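# Relleck's garage arm gets a practice room before it gets a real bench

**ZUMVILLE, Feb 12, 2023** – If you've walked past the back corner at Relleck lately and wondered why a bunch of us are crowded around one monitor instead of the drill press, well, that's the robot project! The shared arm build now has a working practice room. It's all on the computer for the moment, a simulated floor with a simulated arm and the two fixtures we want to use in the real shop, and as of this week anybody with a member login can open it and have a go.

I've been on this since the first meeting, when it was mostly a pile of printed parts and a long argument about table height. So I'm biased, but I think this is the best thing to come out of the corner yet.

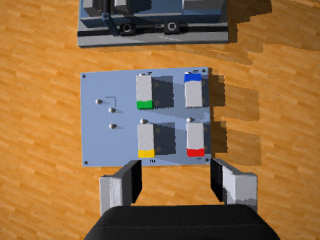
**Yatsenko**
*Relleck member, arm build group and shop news page*

The job we picked for the arm sounds like something out of a kindergarten. There's a flat board with pegs on it and four blocks, each with a colored end: green, blue, yellow and red. The arm has to pick up a block, move it across to the open part of the board, and set it down on a peg without knocking over its neighbors. Then it does the next one. Then we make it put them all back, which is where most of the yelling happens.

I voted for something flashier, I'll admit (I wanted it to sort the screw drawers). But the blocks are a good first job. You find out fast if your gripper is a hair off to one side, and you find out whether the thing is holding a block straight or just kind of pinching it and hoping. And when the blue block is turned around the other way from the rest, you also find out that half of your code quietly assumed they'd all face the same direction. Mine did. I lost a whole evening to that.

We set a simple goal for opening the room up to everyone. The arm had to move a block from one peg to another 1,000 times in the simulator, with the start position shuffled a little each time, and get at least 800 of them right. We left it going overnight on the old desktop by the laser cutter, with a sign on the keyboard asking people not to touch it, and by breakfast it had passed. I did a small dance in the parking lot. The failures were nearly all the same kind, with the block caught on top of the peg and leaning over, so we know what to work on next.

For people who want to know how the room is put together, it's pretty plain. A wood floor with the arm at the far end of it, gray concrete around that, walls, a side table at the back. We tried to keep it simple so it would run on ordinary laptops. The wood pattern took longer than it should have and has nothing to do with how the arm works, but a couple of us got attached to it and now it's staying. If you don't like it there's a setting to swap the floor for flat gray, and your laptop fan will thank you.

The arm stands on a green base, and the real one will too, as soon as the paint dries on it (third coat, long story, the first two were a different green).
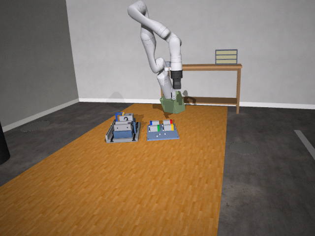
What I really like is that you can mess up in there as much as you want. On a real bench a bad line of code means a bent finger and somebody driving to Susturville for a new motor. In the practice room you hit reset and the arm pops back to where it started, and the only thing hurt is your pride. We had a couple of high school kids trying it on Thursday and one of them drove the gripper straight down through the floor, laughed, reset it and had a block moved a few minutes later. That took me most of January.

There are 2 fixtures loaded in the room so far. The block board is the one that's ready. The bigger one beside it, the gray and blue contraption, is there to look at and to practice steering around, but please don't send me bug reports about it yet! We haven't finished setting up which of its parts are allowed to move and how stiff they should be. Right now if you bump it hard enough it does a sort of shimmy and then sinks. I know. It's on the list.

Some practical stuff, as people keep stopping me by the coffee machine to ask:

- You need a member login and the safety sign-off for the electronics room. You don't need the metal shop one.
- The room runs on the desktop in the back corner or on your own laptop. The install notes are in the shared folder under "arm room," and please read the part about graphics drivers before you message the group.
- Slots on the desktop are one hour. Sign up on the clipboard. If you're more than 10 minutes late, the next person can take it.
- Save your runs in your own folder. We've already had one overwriting accident and it was mine.

You don't have to know how to program, either. There's a mode where you move the arm with a game controller, and it's a lot harder than you'd think, and also a lot more fun. The sticks move the hand, the triggers open and close the fingers. My advice is to come down slowly from right above the block and use the side view as well as the overhead one. From overhead everything looks lined up. Then you switch views and you're floating way above the board, squeezing air.

The shadows help too, once you learn to read them. When the shadow of the fingers meets the fingers you're close to touching the board. I'd never have thought of that, and it's become the first thing I tell people.

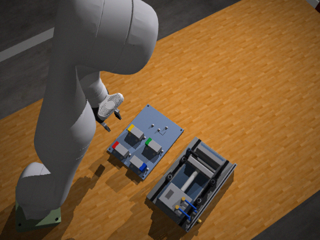 *Gripper open and empty, up and to the left of the block board in the Relleck practice room.*

So what about the real arm? It's coming along, slower than the pretend one. The lower joints are together and turn smoothly. The wrist is in pieces on the shelf in a bread box labeled WRIST, DO NOT TIDY. The gripper fingers have been printed and reprinted, and the current set finally closes evenly, though the rubber on the pads peels when it gets warm near the heater. If you know a good glue for that, I'm all ears.

Money is fine for now. The group pot paid for the motors and the members' shelf supplied most of the screws, and the wood for the floor mat is offcuts from somebody's hallway. We do still need a decent power supply and a big red stop button, and I'd like the button before the power supply, please. A mushroom-style one you can hit with your whole hand.

The plan is to cut the real block board later in February and drill it from the same drawing we used for the one on the screen. That's the part I'm nervous about. In the computer every peg is exactly where the drawing says it is, and our drill press has opinions. We'll probably measure the real board after drilling and then change the practice one to match it, wobbly holes and all. Seems a bit backwards but it's way less work than buying a better drill press.

I also want to shake up the practice runs some more before then. At the moment the light always comes from one side in each session and the blocks are always the same shade, and our actual corner has a window on one side and a flickery tube on the other. Somebody suggested changing the lighting at random on every reset, so the camera side of things gets used to it. I've got that half working. It currently makes the room look like a disco, and the kids want me to leave it that way.

We're running an open evening in the back corner where you can try the controller mode and see the real parts laid out. Bring a laptop if you'd like help with the install, and bring snacks if you'd like to be popular. The folks from the Susturville tool library said they might come over too, and they've been asking about borrowing the drawings, so it'd be nice to have a few people around who can explain things better than I can.

If you can't make it, drop a note in the arm build box by the front desk or grab me on a Saturday morning. I'm usually the one under the table looking for a dropped washer. And if you took the long hex key with the yellow tape on it, we'd love it back, the wrist can't go together without it.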